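Robot Session Operator (part-time, on site)
Seltlow, Cliswood building, second floor

Seltlow is hiring part-time operators for the Nuserlow project. Nuserlow is a grasping system that learns from recorded examples. Operators set up the bins, start the runs, steer the arm when a run calls for it, and mark each attempt when it is finished. The recordings go to the training group, who use them to improve the next version.

We have 1,002 recorded sessions so far and need a good deal more before the current phase closes in April. Most of what we have was made with boxes and blocks. The new sessions use household items, tools and toys, and we want them arranged in ways we have not tried yet.

What you will do

Pick objects from the shelf list and place them in the bin. The list has 149 objects on it at the moment. Waltraud Kuhlmann keeps it and will tell you which ones are in rotation.

Run sessions of 20 attempts each. Between attempts you move the objects by hand if the plan says to. Some plans leave everything where the last attempt put it.

Mark every attempt as picked, dropped, missed or stopped. If you are not sure, there is a fifth mark for that and you should use it. A wrong mark costs us more than an unsure one.

Check that the bin is still clamped and on its tape marks before each session. If it has moved, stop and call the floor lead.

Write a short note at the end of the shift. Two or three sentences is fine. Mention anything that got stuck, broke or behaved differently from the day before.

What we are looking for

You do not need a degree or any experience with robots. Past operators have come from kitchens, warehouses, a print shop and a piano tuning business. You should be comfortable standing for most of a shift and able to lift 20 pounds. You need to be able to follow a written plan closely, including when it seems repetitive, and to read and write English well enough for the shift notes. Good color vision helps with some of the object sets but is not required.

Operators must be 18 or older. Long hair has to be tied back and loose sleeves rolled up near the arm.

Hours and pay

Shifts are four hours, either 8:00 a.m. to noon or 1:00 p.m. to 5:00 p.m. We ask for at least three shifts a week. Pay is 20 dollars an hour, including training. There is a paid break in the middle of each shift. Parking is free behind the building, and the Kavanagh Street bus stops across the road.

Training takes two shifts. The first covers safety, the stop button and the marking screen. In the second you run sessions with Caoimhe Ó Briain, the floor lead, working beside you. You will not be left alone with a station until she has signed you off.

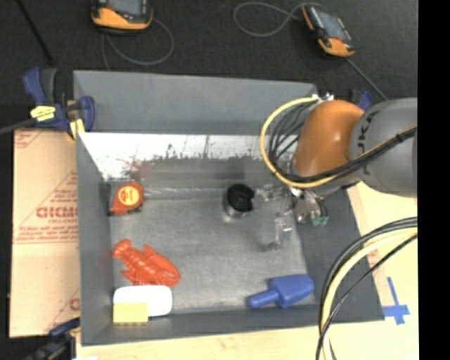

A bin station with a mixed object set, including a tape measure and a plastic lobster.

How to apply

Send a short message to Cormac Carroll in the hiring office, using the contact form on this site. Tell us which shifts you can work and when you could start. A résumé is welcome but you can leave it out. Please put "Nuserlow operator" in the subject line.

We will ask you in for a visit of one hour. You will see a station running, try marking a few recorded attempts and have time for questions. The visit is paid at the same hourly rate.

If you need an adjusted station or a stool, say so in your message and we will have it ready for the visit. Applications are read as they come in, and the posting stays up until all places are filled.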